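Chapter 4
Owls of Farmland and Open Woodland

Owls are birds of prey that hunt mainly at dusk and during the night. They are heard far more often than they are seen, and many people who live close to a nesting pair know the birds only by their calls.

This chapter deals with the structure, feeding habits, and breeding of owls that live near farms. Students should read Section 4.1 before the field exercise, which was prepared by Bukola Ogbonna and Tullio Greco for use at the Stitard reserve.

4.1 Sight and Hearing

The eyes of an owl face forward and are fixed in their sockets. To look to the side, the bird must turn its whole head – a movement made possible by a very flexible neck. Hearing is equally important. In several species one ear opening is set higher than the other, and this difference helps the bird locate a mouse under grass or snow. 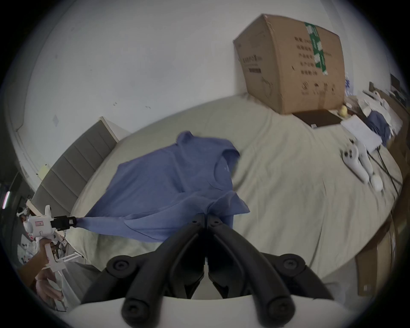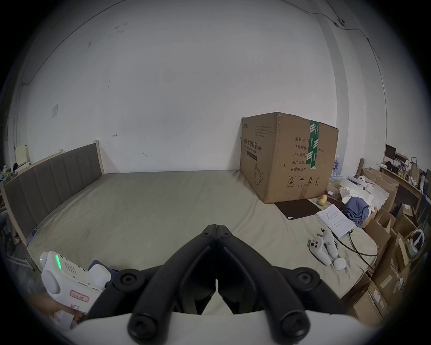

The flight feathers are soft, and the leading edge of the outer ones carries a fine comb. Both features reduce the sound of air passing over the wing. An owl can therefore approach its prey with very little noise, and can continue to listen as it flies.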